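4.2 Recovery avionics and ejection timing

The Stelside airframe carries 2 independent altimeters, each with its own battery, arming switch and ejection charge. The primary unit fires the drogue at apogee, and the backup fires with a fixed delay of one second. Main deployment is set by barometric altitude at 836 ft above ground level. Both units were bench-tested in a vacuum chamber before the June launches (Tatlı and Güneş, internal notes).
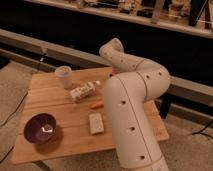
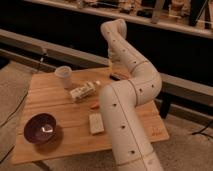
Figure 6. Arm and wooden table, two views.

Static port size was the main source of timing error on the earlier Masia airframe. A single oversized port made the pressure reading sensitive to crosswind during coast, and apogee was called early on several flights. The Stelside bay uses three small round holes, similar in layout to those spaced down the lower segment of the arm in the first view of Figure 6, except that ours are set at equal angles around the tube instead of in a line. Hole edges were deburred and the paint was sanded back from each rim.

With this change, the spread in apogee detection between the two altimeters fell to 20 ms in chamber runs. Flight values were larger, and we treat them separately in Section 5. Charges were sized by ground test with the nose cone pinned, and the backup charge was made slightly heavier than the primary.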